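Bin picking project, cable loop and corner picks
Forum: Student Projects > Arms and Grippers

plarnard_lab
Senior project, team of 2, using the department's KUKA. The task is to pick red and green bars out of a gray bin and sort them by color.
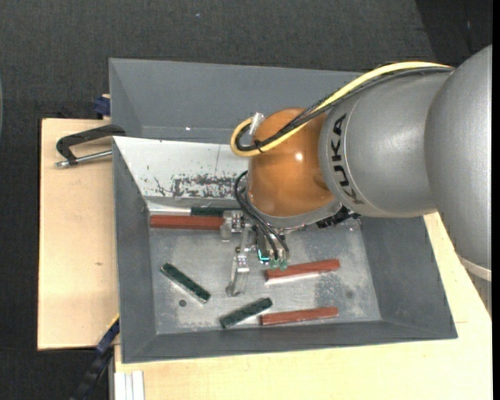
Color sorting is fine. Our trouble is bars lying close to the bin walls. Out of 1569 logged attempts we get 80 percent overall, and most of the misses are along the back wall. The controller stops on a force limit before the fingers close. We want to fix this before the demo in November. Has anyone dealt with this?

wosov
How are you choosing the approach angle? If you always come straight down, the gripper body will reach the wall before the fingers are where you need them. Tilt the wrist away from the wall for anything in the outer strip.

plarnard_lab
Straight down for everything right now. We tried a tilt of a few degrees and the planner started throwing joint limit errors on one side.

gearhead_tj
I'd look at the cables before the angle. You have a yellow cable and a bunch of black ones going over the wrist in a tight loop. If that pulls when the wrist turns, the force reading will be off and you'll get stops that have nothing to do with the wall.

wosov
I don't agree. Cable drag would show up all over the bin. They said most misses are at the back.

gearhead_tj
It wouldn't if the wrist only turns that far for the back picks. Easy to check. Run the same moves with an empty bin and plot the force.

Giannakopoulos
Second the empty bin test. Also check that the bin isn't shifting. We had ours clamped on one side in the Trurngate class and it crept a little every time the fingers touched a wall. After a long run our calibration was no good. Put a stop on the opposite side.

plarnard_lab
Ran the empty bin test this afternoon. There is a bump in the force when the wrist turns past a certain point, but it's below our limit. So it's part of it, maybe not all of it.

gearhead_tj
Add the bump to a light touch on the wall and you're over the limit. Give the loop more slack and run it again.

wosov
Fine, do the slack, but you still need the tilt. For the joint limit errors, try flipping the grasp 180 degrees. Your fingers don't care which way around they are.

plarnard_lab
Will try the flip first, no hardware change needed. Then the cables. I'll post the new numbers when we have a full run.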